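Jingyi Cao and Mieczysław Kaczmarczyk, project report, July

## Two-arm planner for fruit bagging

Our planner, Moretum, gives both arms one shared timeline, so neither can swing into the other over the bag. We ran it 1000 times in simulation and 623 runs finished cleanly, which thrilled us! Most failures came from the wait step, where one arm held still too long and the search gave up. Next we want to let the planner swap which arm goes first (Jingyi already has a branch for it).
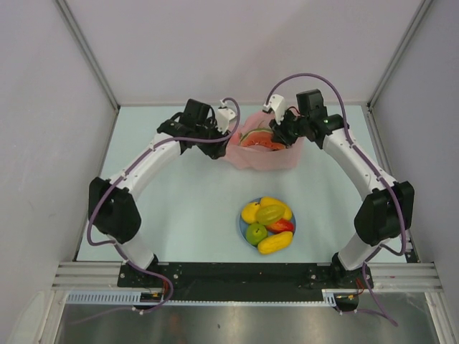

Does each arm have its own planner?

Both arms share one, and it checks every pair of poses for a clash before anything moves.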